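3.2 What people told us about sorting at home

I went into the interviews expecting to hear about laziness, and I'm a little embarrassed by that now. Tania Howlader and I sat in kitchens all over Grovby, mostly on Saturday mornings (bring your own coffee, we learned fast), and what came up again and again was doubt. Does the cap stay on? Does a bag go with bottles, or with paper, or in the regular trash? 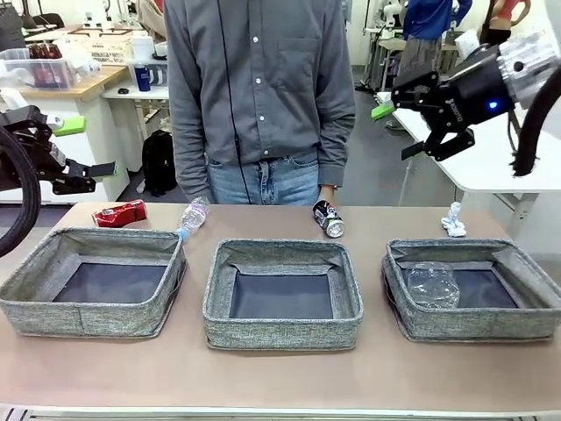 One woman told us she keeps a "thinking pile" by the sink, and her husband empties it into whichever bin is closest when she's at work! We heard versions of that story in 3 of the households in Ninh too, so I don't want to write it off as one funny marriage.

Nazma Dewan coded the transcripts, and she noticed that people who doubted the most also talked the most about their neighbors. I think that matters. The town leaflet went out to 900 homes in November, and it says plenty about materials but has nothing on whom to ask.

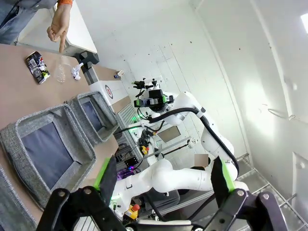 So in the second round we added 2 questions about asking for help, and the answers got a lot longer (see Figure 3 for the coding tree). Older residents named a person right away. Younger ones mostly said they'd look it up, then admitted they hadn't.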